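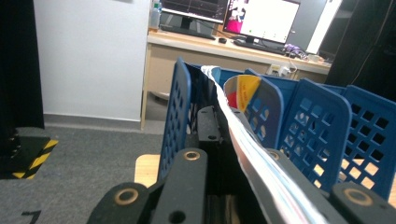 Do you really want people who have never worked in a stockroom? one of our regulars asked when I mentioned at the counter that I was writing this. Yes! I really do, and I told her so, and she went home to tell her nephew, so if you're the nephew, hello and keep reading.

I run the paper and packing side of Gyamfi, the stationery and gift wrap shop on the lower end of Trillgate in Ernport, and I'm looking for 2 part-time stock sorters to start in July. We sell writing paper, wrapping paper, labels, ribbon, string, cards, and a lot of odds and ends that came in one at a time and never left. All of it lives in crates. If you like a good crate (the plastic kind with the holes, where you can see a bit of what's inside before you pull it out) then we are going to get along fine.

So what would you be doing? Mostly you'd be emptying crates, sorting what's in them and filling them again so that the next person can find things. Folded paper goes with folded paper, rolls go with rolls, and anything with a crease across the front goes on the seconds shelf, where we sell it cheap to the schools. I have 128 crates in the back room and I'd like every one of them gone through before the fall rush starts. Last year we didn't get that far and I spent most of November on my knees looking for silver tissue.

You would also be packing mail orders, a job I love and could talk about all day. There's a knack to getting a stack of paper into a box without bending the corners, and another knack to getting it out of a crate that somebody else filled too tight. You slide, you don't yank. I'll show you all of it in your first week and I promise I'm patient, I've ruined plenty of paper myself.

The building is old and the back room is up one flight of stairs, no elevator, I'm afraid. A full crate of paper is heavier than it looks, so we split them before carrying and we use the hand cart for anything going out to the van. You'll be on your feet for a good part of the shift. There's a long table with stools for the fiddly work, such as matching envelopes to cards, and we take turns at it.

Hours are mornings, Tuesday through Friday, starting at eight and done by one. Pay is $12.40 an hour while you're learning and goes up after your first 40 shifts. You also get staff discount from day one, on everything in the shop, including the Doltia notebooks (my sister-in-law took a job here for those notebooks, I'm fairly sure). Coffee is on us. Lunch isn't, but the bakery across the street gives us the day-old rolls and they're very good toasted.

I don't need a resume. I don't need you to have done this before, either. I'd like you to be careful with your hands, okay with dust, and able to tell me when something doesn't make sense, for example if you find birthday cards in with the sympathy cards, which has happened more than once. Neat handwriting is a big plus since we still label every crate by hand. If you're left-handed, come anyway, we have the good scissors.

A few people have asked me if the job goes on past the summer. It can, yes. We mail out 200 boxes in a normal December week and I'd much rather keep people who already know where the ribbon is than start over with new ones! But if you only want the summer, say so when you write and that's fine too. Students welcome, retired people welcome, you do need to be sixteen or over.

To apply, drop a note through the shop door or hand it in at the counter. Tell me which mornings you can do, when you could start, and something you've sorted out lately at home, a drawer, a garage, a box of old photos, anything. I read every one of them and I'll answer every one of them, usually on a Monday when we're closed.

If you'd like to see the back room before you decide, stop in any afternoon after two and ask for the paper side. Wear shoes you don't mind getting dusty.

Posted 2018-06-06, Gyamfi, Trillgate, Ernport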